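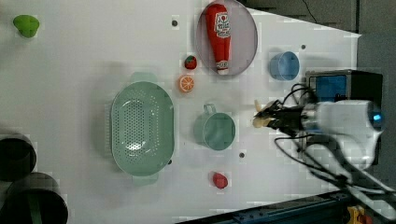
Fig. 1. Table-top layout, overhead view: tableware, colander and play food.

Clotedico Course Notes
Unit 3: Sorting and Laying Out Kitchen Items
Hakivthorpe site, issued 18/12/2018

3.1 Scope

This unit covers the grouping of small kitchen items on a flat surface before they are put away. It assumes the naming conventions from Unit 2. Full-size crockery and real food are dealt with from September onwards.

3.2 Terms

Vessel: an item with an opening that faces up in normal use. Mugs and bowls are vessels. A colander is classed as a vessel for storage, although it will not hold liquid.

Flat: a plate, tray or board. A flat may carry other items, in which case the flat and its load are recorded separately. In Fig. 1 the plate is a flat and the ketchup bottle on it is its load.

Loose item: anything resting directly on the table. The strawberry beside the plate is loose. Nearness to a flat does not make an item part of its load, and this is the most frequent marking error in the unit.

3.3 Orientation

Orientation is recorded for any item with a handle, a cap or a cut face. Directions are given as seen from above, with the top of the figure taken as the back of the table.

The mug in Fig. 1 is upright, handle to the back. The bottle is lying down, cap to the front. The orange half is cut face up. Round items without a handle, such as the blue bowl, need only "upright" or "inverted".

For a colander with two handles, record the line joining them. In the figure this runs front to back.

3.4 Grouping by colour and by use

The two methods give different results and should not be mixed in one exercise. By colour, the colander and the mug fall together, both being sage green. By use, the colander belongs with food preparation and the mug with drinks. The Skulley scheme takes use first and applies colour only within a group. The Yimyam scheme reverses this order.

Play food is grouped by what it represents. Ketchup is a condiment and is kept apart from fruit and vegetables. Where the identity of a piece is unclear, as with the red piece near the front of the table, which may be a tomato or a pepper, write "red vegetable, unconfirmed". Do not guess.

3.5 Exercise

Time allowed: 20 minutes. Work in groups of 3.

Draw up a table of the layout in Fig. 1 with columns for name, class, colour and orientation. Regroup the items under each scheme, then write up to 300 words on where the results differ. Items only partly visible are left out of the table. Hand in both groupings on one sheet.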